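4 Setting up the room air monitor

The Pranari measures carbon dioxide, which people breathe out, and so gives a fair idea of how much of the air in a room has already been through somebody else. It does not detect viruses, and a low reading is not a certificate of health, however much you might like to frame it.

4.1 Choosing a spot

1. Pick a level surface at sitting head height, or as close to it as your furniture allows.

2. Keep the monitor away from open windows, radiators and the direct line of anyone's breath. A monitor parked under a talkative colleague will report on the colleague.

3. Leave the slots on both sides clear. Do not stand it inside a cupboard, even a tasteful one.

Note: The Wumilach wall bracket is sold separately. Its screws are also sold separately. We have raised this.

4.2 First start

1. Plug in the cable supplied and wait for the display to show 2. This is the start-up stage, not your reading. If it were your reading you would have other concerns.

2. Leave the monitor alone until the figure changes to a three-digit number.

3. Open a window and compare. In our test room the display read 581 with the window shut and 516 with it open. Yours will differ, as will your windows.

Caution: Do not breathe into the sensor to see what happens. The number goes up. It then takes its time coming down, and the alarm will have its say in the meantime.

4.3 Setting the alarm

1. Hold the left button until the bell symbol flashes.

2. Press the right button to raise the level. There is no way to lower it except by going all the way round, so press with some restraint.

3. Release both buttons. Two beeps mean the level has been saved. One beep means it hasn't, and you may return to step 1.

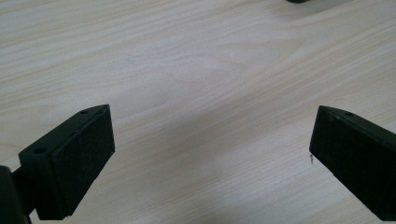 4.4 Cleaning

1. Unplug the monitor.

2. Wipe the case with a dry cloth. Hand gel, bleach wipes and scented sprays will all upset the sensor, and the sprays will upset it for the rest of the afternoon.

3. Change the Makisix filter pad every March. Pads made for the older Ogura model fit if you push hard enough. Please don't.

Section revised by Knut Strobel, May 8, 2024. Replaces the loose sheet in the box.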